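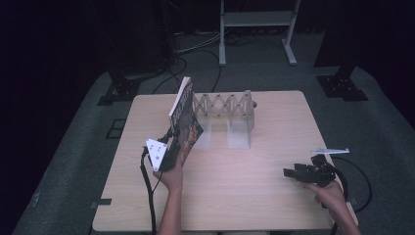

Section 4. Setting up cues for a silent comedy program

Ludent plays recorded accompaniment to silent shorts and keeps it in step with the film, whatever speed the film is run at. This section covers the first set-up of the Mimar foot controller, loading a cue list, and assigning themes to characters. Before you start, place the laptop on a level table near the screen. The table needs very little depth: the laptop and the lamp are all that stand on it, and a closed paperback of the size shown over the tabletop in the photo is larger than the Mimar interface box. The foot controller itself goes on the floor.

You will need:
The Mimar foot controller and interface box
The USB cable supplied with the box
A stereo audio cable to the house sound system
A cue list file (.lcl) for each film
The MacPherson theme library, installed as described in Section 3

4.1 Connecting the controller

1. Close Ludent if it is running.
2. Plug the foot controller into the socket marked PEDAL on the interface box.
3. Connect the interface box to the laptop with the USB cable. Do not use a hub.
4. Wait until the green light on the box is steady. A flashing light means that the box has power but has not been recognized.
5. Start Ludent and open Settings, then Devices.
6. Choose Mimar from the list and press each pedal once. The matching square on the screen turns white.

Note: Pedals are numbered from left to right. Pedal 1 is Next Cue, pedal 2 is Hold, pedal 3 is Fade and pedal 4 is Sting. The order can be changed under Devices, but the example cue lists supplied with Ludent assume the default order.

Caution: Turn the house sound down before connecting the audio cable. The box sends a short click to both channels on power-up.

4.2 Loading a cue list

A cue list tells Ludent which theme to play, when to change to the next one, and what to do if the film runs ahead of the music. Each film has its own list. A program of several shorts is made by putting the lists in order in the Program window.

1. Open File, then New Program.
2. Drag the cue list files into the Program window in running order.
3. Enter the film speed for each title, in frames per second. If the print has no marked speed, use the value in the cue list header.
4. Set the gap between titles. The default is four seconds.
5. Press Check. Ludent lists any cue that points to a theme it cannot find.

The MacPherson library holds 2,908 themes. Cue lists made for an older release of the library may point to themes that have since been renumbered. When Check reports error 431, open the Renumber panel and press Apply to All. Save the list under a new name.

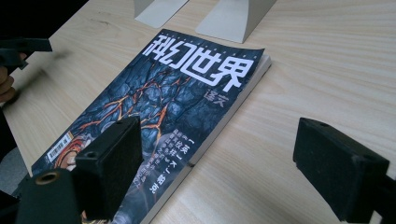 If error 431 remains after renumbering, the theme has been withdrawn from the library. Select the cue, press Substitute, and choose from the themes offered. Ludent ranks these by meter and tempo only. It has no means of judging mood, and a chase theme may be offered in place of a wedding march if the two are close in tempo. Listen to every substitute before saving.

4.3 Assigning character themes

A character theme is a short tune tied to one performer. Comedy pairs are often given two lines that can be played separately or together – a steady melody for one partner and a simpler figure, often slightly off the beat, for the other. Ludent calls these Line A and Line B.

1. Select a title in the Program window and open Characters.
2. Press Add and type the character name.
3. Assign a theme from the library, or press Import to use your own recording.
4. For a pair, tick Linked and choose which character takes Line A.
5. Set the level of Line B. The starting value is 100, which makes the two lines equal. Most halls need a lower setting.
6. Press Preview.

Note: Imported recordings must be in the same key as each other if they are to be linked. Ludent will not change the key of an imported file. Small tuning differences can be left in if they are part of the joke.

The example program "Irnside Two-Reelers" contains linked themes written by Saskia Merrick, with timings by Chaltu Mersha. It can be copied and edited freely, but the themes may not be sold or passed on apart from the program.
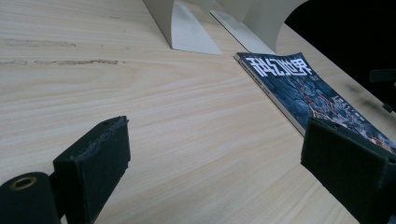
4.4 Setting stings

A sting is a single chord or effect used for a fall, a slammed door or a double take. It is played by hand from pedal 4 and is not tied to a point in the film.

1. Open Stings and choose one sound for each title.
2. Set Duck to lower the music while the sting sounds. Medium is suitable for piano; use Low for theater organ.
3. Set Repeat Guard to On if the pedal is likely to be pressed twice by accident.

Caution: With Repeat Guard set to Off, holding pedal 4 down repeats the sting until the pedal is released.

4.5 Running a test

1. Load the first title and press pedal 1 at the first frame of picture.
2. Follow the cue numbers on the screen. The next cue is shown in gray.
3. Press pedal 2 at any title card that stays up longer than the list allows. Release it when the card goes.
4. Press pedal 3 at the end title.

When a cue comes in early or late by the same amount throughout, correct the Start Offset in the Program window. When the error grows as the film goes on, the film speed is wrong – return to 4.2, step 3. Reel changes are covered in Section 5.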